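Last revised Sep 23, 2026

# Prulden Satin hardwax oil, tested on indoor tabletops

Prulden Satin is a solvent-reduced hardwax oil sold for floors, worktops and furniture. I bought one tin at full price from Gretley and used it on a solid wood desk top and on a set of offcuts kept for spot tests. The comparison product throughout is Kashyap Table Oil, which I have used for several years and know reasonably well. No samples were supplied by either maker.

## Tin and contents

The full tin weighed 926 g on a kitchen scale, lid included. The lid is a lever type and seals well if the rim is wiped before closing. If it is not wiped, the wax sets in the channel and the lid has to be worked round with a wide screwdriver, which deforms it. Decant what you need and close the tin at once.

The solids settle heavily. On first opening there was a firm layer at the bottom that did not come up by shaking. It needed a flat stick and several minutes of slow stirring, lifting from the base. The label says "stir well" in small type on the back and ought to say it on the front. An unstirred tin will give a first coat with more oil than wax, and the sheen will not match later coats. I suspect a fair number of the complaints about patchiness come from there.

## Preparation

The data sheet asks for a final sanding no finer than 150 grit on furniture. I tried offcuts at 120, 150 and 240. The finest surface took up noticeably less oil and stayed pale. The coarsest was richer in colour but left visible cross-grain scratches wherever the sanding had been careless. The data sheet is right on this point.

Dust removal matters more than with a plain oil. A vacuum with a brush head followed by a dry microfibre cloth was enough. Tack cloths should be avoided; mine left a faint residue that showed as dull spots under a raking light.
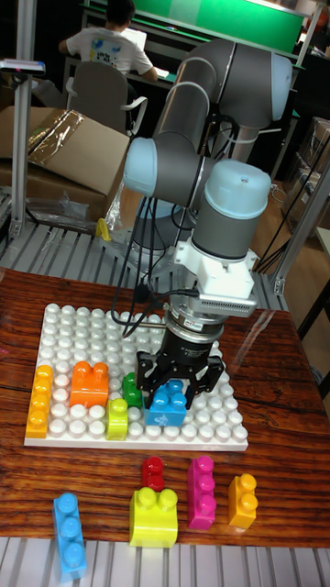
Old finishes must come off completely. I left a thin band of old varnish along one edge of a test piece, and the oil sat on it and remained soft at the end of the test. A cabinet scraper is quicker than abrasive paper for this stage, and it does not clog. On veneer, use neither without knowing how thick the veneer is.

## Application

I used a white nylon pad for the first coat and a lint-free cotton cloth for the second. The first coat on the desk top used 114 ml, measured by syringe into a glass jar. The second used far less, as expected, though I did not record it accurately enough to quote.

Working time is short. On a warm afternoon the surface began to drag before I had reached the far end of the board. The remedy is to work in strips along the grain, finish each strip to its full length, and wipe off the surplus before starting the next. Kashyap is more forgiving here and can be left standing while the whole top is coated.

Removing the surplus is the step that decides the result. Anything left standing dries to a tacky ridge, and the ridge cannot be wiped out the next day – it has to be cut back and the area recoated. Check the underside of the front edge, where drips collect.

Used cloths and pads can self-heat. Lay them flat outdoors to dry or soak them in water in a lidded metal container. The warning on the tin is adequate.

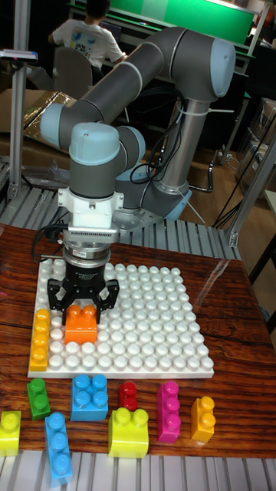

*Reddish-brown table with a white building-block baseplate, gripper lowered onto it.*

## Drying and odour

The surface was touch dry by the following morning. Light use was possible after a further day. I waited 5 days before placing anything with rubber feet on it, and would advise the same. Rakiya Idahosa, who shares the workshop, put a monitor stand on one of the spare boards earlier than that and the pads left four grey rings. They faded with a rub of fresh oil but did not vanish.

Odour is moderate during application and lingers in a closed room. With the window open it was gone by the third day. Kashyap smells stronger at first and clears sooner.

## Resistance

Spot tests were carried out on the offcuts after full cure, with each liquid left under an upturned glass and wiped off dry.

| Liquid | Prulden | Kashyap |
|---|---|---|
| Water | No mark | Slight ring |
| Black coffee | No mark | Faint stain |
| Red wine | Faint stain | Clear stain |
| Sunflower oil | No mark | No mark |
| Surgical spirit | Dull patch | Dull patch |

Neither product withstands alcohol-based cleaners. Where a top is wiped down with these daily, a two-part lacquer is the better choice and the rest of this review can be ignored.

Abrasion is harder to judge without a test rig. I dragged a ceramic mug with an unglazed foot back and forth over both finishes. Prulden showed fine grey lines which buffed out with a dry pad. Kashyap showed fewer lines, but they were deeper.
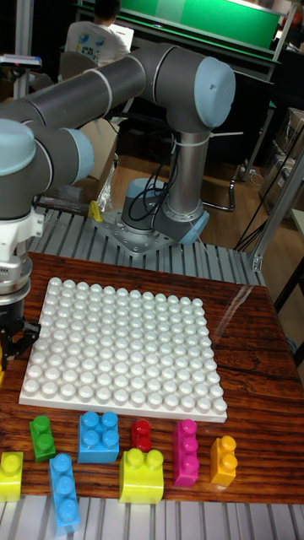 Colour is where the satin version needs some thought. It has a slight warm cast which flatters pale timber and is nearly invisible on mid-brown boards. On dark boards the question is contrast, and a dark reddish-brown grain like the one beneath that white studded baseplate is the sort of tone on which I would make a test patch before committing to satin. The wax component can leave a milky look in open pores, and this shows most on dark wood seen from a low angle. Thinning the first coat slightly and brushing it into the pores reduced the effect on a dark-stained offcut. The matt version may behave differently; I have not tried it.

## Repair

Local repair is the main argument for a hardwax oil over lacquer, and Prulden does it well. I cut a scratch into the desk top with a bradawl, sanded the area at the original grit, and applied a little oil with a fingertip pad. After drying, the patch was visible only by its slightly higher sheen. A light rub of the whole board with a grey pad evened that out.

Tshepo Naidoo tried the same repair using a different batch and found the patch a shade darker than its surroundings. Batch numbers are stamped under the tin, so note yours and keep a small jar back for repairs.

## Maintenance

Dry dusting and a damp cloth with a drop of neutral soap are sufficient. Prulden also sells a care spray. I used it on half of one board and could not tell the halves apart, by eye or by water beading. The money is better put towards a decent pad.

## Verdict

Prulden Satin resists water and coffee better than Kashyap and is easier to repair invisibly. It is less tolerant of slow work and needs thorough stirring. I would buy it again for desks and dining tables in pale or medium timber. For large tops coated by one person I would stay with Kashyap, unless a second pair of hands is available for wiping off.

A follow-up on the desk top is planned for October, mainly to see how the front edge has worn where the forearms rest.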